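買う前に両方を回す　室内作業アームのグリッパ選定を聞く

室内の片付け作業を双腕ロボットにやらせる開発を続けているPrenaseoが、グリッパの選定をシミュレーションで進めている。候補は2機種。平行に開閉する板状の指のOrnisと、指の根元から角度を変えて開くSastryで、どちらも実機の購入はまだ決まっていない。判断の期限は8月に置かれている。

2月10日、同社の開発室で、評価を受け持つエンジニアに話を聞いた。取材の間も隣の席の画面では試行が走っていて、話の途中で何度か本人が席を立ち、ログを確かめに行った。

試験の舞台は仮想の部屋である。壁の柄や床の色、家具の置き方を変えた部屋がいくつも用意してあり、その中でアームを動かし、布や小物に手を伸ばさせる。アームは左右とも7軸。制御ソフトはDishamで統一し、グリッパの部分だけを差し替える。

「最初は片方だけ実機を借りて始めるつもりでした。ただ、借りられる期間が短い。その間に制御の調整をして、部屋を作って、試行を回すとなると、どう計算しても足りない。それで先に計算機の中で両方を並べることにしました」

並べるといっても、メーカーが配っているモデルをそのまま読み込めば済むわけではなかったという。Ornisのモデルは指の板の厚みが図面と合わず、Sastryのほうは関節の摩擦の値が空欄だった。図面から寸法を拾い直し、摩擦は仮の値を三通り入れて結果の差を見た。ここまでに一か月近くかかっている。

「モデルの手直しは報告書に書く欄がないんです。でも今回いちばん時間を使ったのはそこでした」 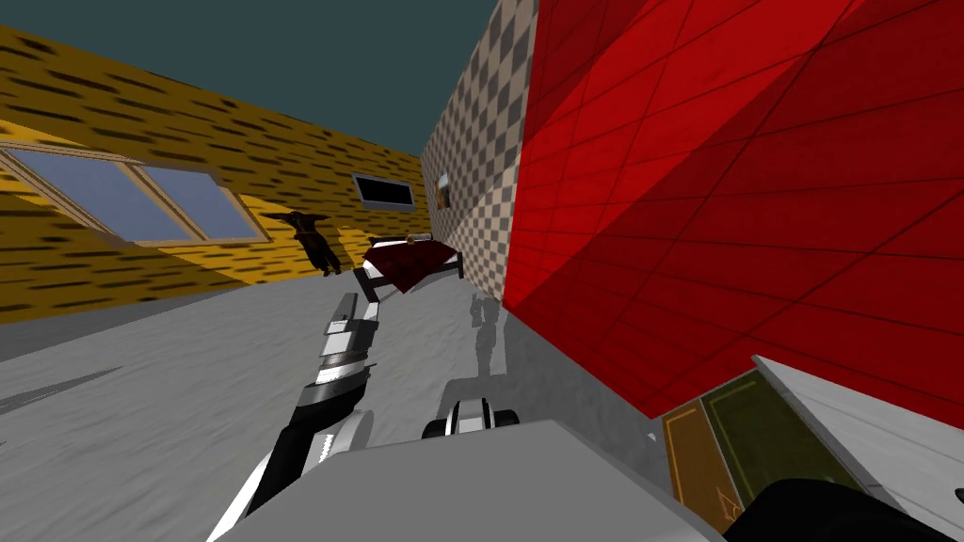 部屋は派手なほうがいい

試験用の部屋は、きれいに整った住宅の再現にはなっていない。黄色い壁に短い筋の模様が入り、隣に格子柄が来て、さらに赤いタイルが続くといった組み合わせが平気で出てくる。家具は簡単な形で置いてある。

「見た目の好みで作った部屋じゃないです。画像から物の位置を推定する部分が、壁の柄に引っ張られるかどうかを見たい。無地の部屋でうまくいっても、何も分からないんですよ。柄がうるさい部屋で落ちるなら、先に落ちてくれたほうがいい」

部屋の光は単純で、影の表現も粗い。質感の高い描画に切り替えることもできるが、そうすると一晩に回せる数が減る。グリッパの比較に必要なのは数のほうだと判断し、描画は軽い設定のまま固定した。

試行の数は、Ornisが4,000回、Sastryも4,000回で揃えた。部屋と物の配置の並びは両者で同じにしてあり、何番目の試行でどちらがどう動いたかを突き合わせられる。

「数を揃えるのは当たり前なんですが、並びまで揃えていない比較は意外に多いと思います。難しい配置がたまたま片方に偏ったら、それだけで順位が変わるので」

途中で一度、並びを作り直している。乱数の種を書き込む場所が二か所あり、片方を直し忘れていたことに、試行がかなり進んでから気づいた。それまでの分は捨てた。

「捨てるのは嫌でしたけど、残しておくと誰かが使うんですよ。自分が使うかもしれない。だから消しました」

記録は、身体側から見た視点と手元の視点の両方で残している。容量を食うため、成功した試行は手元の画像を間引き、失敗した試行だけ全部を保存する。閾値の決め方には社内でも意見があり、惜しいところで成功した試行も残すべきだという声が出た。今は成功のうち、指が物に触れてからつかむまでに時間がかかったものも残す形に落ち着いている。

指を開いたときに何が見えるか

比較の項目として当初考えていたのは、つかむ力、開き幅、動作の時間だった。試行を見直すうちに、手元の視界をどれだけ指が占めるかが加わった。

Ornisは開き幅が約80ミリある。寸法だけを見れば余裕があるが、指の板が広く、手元の画像の下のほうをかなり使ってしまう。手のひらにあたる部分も幅がある。

「カタログには開き幅が載っていますよね。でも開いたときに手元で何が隠れるかは載っていない。こちらはその画像を使って位置を決めているので、隠れる面積は性能の一部なんです」

Sastryは指が細く、その点では有利に見える。ところが角度を変えて開く構造のため、開く途中で指先が画像の中を大きく動く。止まっているときに隠れる面積は小さくても、動いている間の変化が大きい。位置推定のプログラムがその動きを物の動きと取り違えることがあった。

「取り違えは直せます。指の角度は制御側で分かっているので、その分を画像から抜けばいい。ただ抜く処理を入れると、その分だけ遅くなります。遅くなった分をどちらの点数につけるのか。グリッパのせいなのか、うちのプログラムのせいなのか。そこは今も決めきれていません」

もう一つ、指の面の明るさの問題がある。単純な光の下では、左右の指で面の明るさが大きく違って描かれることがある。明るい側の指を背景の物と混同した例が、Ornisの試行でまとまって見つかった。指の面の色を暗くしたモデルに替えると、混同はかなり減ったという。

「実機を買うなら、指に貼るパッドの色を指定できるかどうか聞くつもりです。以前なら聞こうとも思わなかった項目です」 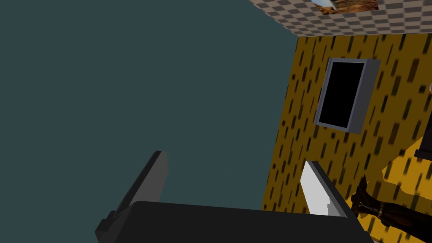
文・梶谷澄江

つかめなかった試行の分け方

失敗の分類は、はじめ「届かない」「滑る」「ぶつかる」の三つだった。これでは足りず、「閉じるのが早い」と「そもそも物を見ていない」を加えた。最後の一つは、アームが別の方向を向いたまま手を閉じてしまう試行を指す。

「滑った、と自動で判定されたものを人の目で見直すと、触ってもいないことがあるんです。指が閉じきって何も入っていない、だから滑ったんだろうと。判定の書き方が雑だったんですね」

見直しは手分けして行い、迷ったものは印をつけて別のフォルダに入れておく。印のついた試行は後で二人で見る。手間はかかるが、分類が崩れたまま集計しても意味がないため、この作業は省かないことにした。

集計してみると、二つのグリッパは失敗の種類が違った。Ornisは物の手前で何かにぶつかる失敗が多い。指の板が広いため、家具の縁や壁際で余裕がなくなる。Sastryは閉じるのが早い失敗が目立った。根元から角度を変える指は、閉じ始めてから指先が揃うまでの動きが一定でなく、合図の出し方を平行の指と同じにすると早く閉じすぎる。

「成功した割合だけ並べると、差はほとんどないんです。差がないという結果を持っていくと、じゃあ安いほうで、となる。でも失敗の中身が違うから、後で払う手間が違う。そこを数字にして出さないといけない」

手間の見積もりは、ぶつかる失敗については経路の作り方を変えて減らせるかどうか、早く閉じる失敗については合図の調整で済むかどうか、という二本立てになっている。後者はすでに試していて、調整に要したのは二日だった。前者はDishamの経路計画に手を入れる必要があり、こちらは着手したばかりだ。

Dishamを選んだ理由も聞いた。実機と計算機の中で同じ命令を使えることが大きいという。ただし不満もある。

「命令を出してから指が動き始めるまでの遅れを、計算機の中ではゼロとして扱う設定が標準なんです。説明書のかなり後ろのほうに書いてある。うちは途中まで気づかずに回していました。遅れを入れたら、Sastryの成績が少し落ちました。Ornisはあまり変わらない。動きが単純な分、遅れに鈍いんだと思います」

遅れの値は実機を測らなければ決まらない。今は二通りの値で回し、どちらでも順位が変わらない項目だけを信用することにしている。

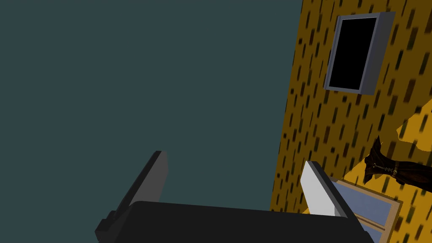 信用しない項目のほうが今は多い、とも話した。布をつかむ試行はその代表で、布の折れ方や指との摩擦は計算の設定次第で大きく動く。掛け布の端をつまむ試験では、設定を一つ変えただけで二機種の順位が入れ替わった。

「布は実機でやります。計算機の中の布で決めたと言っても、誰も納得しないし、私も納得しない。だから布の結果は表に載せていますが、色を変えて、選定には使わないと書いてあります」

逆に信用しているのは、届くかどうかと、ぶつかるかどうかの二つだという。形と寸法で決まる部分が大きく、モデルを図面どおりに直した後は、値を多少動かしても結果が安定している。手元の視界の隠れ方も、これに近い扱いにしている。

片手ずつか、両手か

双腕で作業をさせる以上、左右に同じグリッパをつけるかどうかも論点になる。開発室では、左にOrnis、右にSastryをつけた組み合わせも短く試した。布を押さえるのは広い指のほうが向き、小物を拾うのは細い指が向くのではないかという見込みからだ。

「結果は悪くなかったです。ただ、左右で違うものをつけると、物がどちら側にあるかで作業の成績が変わってしまう。右手で拾いたい物が左にある。持ち替えるか、身体ごと動くか。その分の時間を足すと、得をした分がだいたい消えました」

保守の面もある。左右が同じなら予備は一種類で済み、故障したときに片方をもう片方へ回せる。この点は評価の表には入れていないが、購買の担当者から最初に出た質問がそれだったそうだ。

今の時点でどちらに傾いているかを尋ねると、少し考えてからOrnisだと答えた。理由は動きの単純さで、制御を書く側の都合が大きいという。

「使う人から見たら、細い指のほうが器用そうに見えるでしょう。私もそう思って始めました。今は、広い指の扱いにくさなら図面の上で予想がつく、というほうを取りたいです。経路計画の手直しがうまくいかなければ、また変わります」

残る作業は、経路計画の修正と、それを入れたうえでの再試行だ。再試行では部屋の種類を増やし、これまで少なかった低い位置の物や、壁に寄せて置いた物を多めに入れる。実機は両方を短期間だけ借り、遅れの測定と布の試験に絞って使う。借りる順番は先にSastryと決まった。合図の調整値が計算機の中と実機でどれだけずれるかを、早めに知っておきたいという。

手直しした二つのグリッパのモデルについては、メーカーに送り返す準備をしている。寸法の違いを一覧にした表はすでにできていて、摩擦の値は空欄のまま渡し、測った値があれば教えてほしいと書き添える予定だ。

取材を終えるころ、隣の画面の試行が一つ止まっていた。部屋の読み込みに失敗したらしく、エンジニアは番号を控えて次の試行から再開させた。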